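The Panda Problem

By the time Getachew got in I'd been up since four, and I was on run 638 of the bedroom.

"Still the pillow?" he said.

"Still the pillow."

So, some background (sorry, I'll be quick). Sikico hired the two of us to write the planner for a tidying arm, and before they'd let us near real furniture we had to clear 20 simulated rooms in a row. We'd done kitchens! We'd done a garage with a bicycle in it! Then came room 14, the bedroom, and the planner just sat there. It would load the bed, find everything on it, think for a while, and return an empty plan. No error, no warning, zero steps.
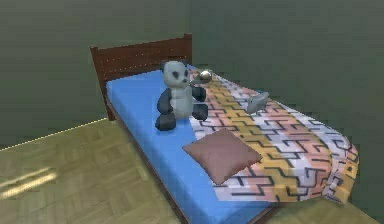

I'd tried all the grown-up things first. I loosened the collision margins, I gave the search more time, I even swapped in the old grasp sampler from the Mamwood job, the one that grabs everything like it's a doorknob. Empty plan. Getachew pulled a chair over and started reading my cost function out loud in his radio voice, and I let him, because it was that or go home.

"What's this term?" he said. "Disturbance?"

"That's Yoshinori's."

Yoshinori Oda had left in November. He was the kind of programmer who wrote three lines where I'd write forty, and he hated comments. His term charged the planner for moving anything that looked settled. I'd kept it all this time without ever asking what settled meant.

Getachew scrolled down until he found it. If an object was sitting upright on a bed and had a face, the cost of touching it, or anything next to it, was infinite.

"The panda," he said.

"The panda," I said.

I had my finger over the delete key, I really did. One line and we'd be on to room 15, and Salminen upstairs would quit sending me those one-word messages. Then I called Rasville instead, where Yoshinori lives now, and got him out of bed.

"Oh, that," he said. I could hear a kid talking somewhere behind him. "Did you try asking it to make the bed around him?"

I told him the planner couldn't do that.

"No," he said. "I ran out of time. Got a pencil?"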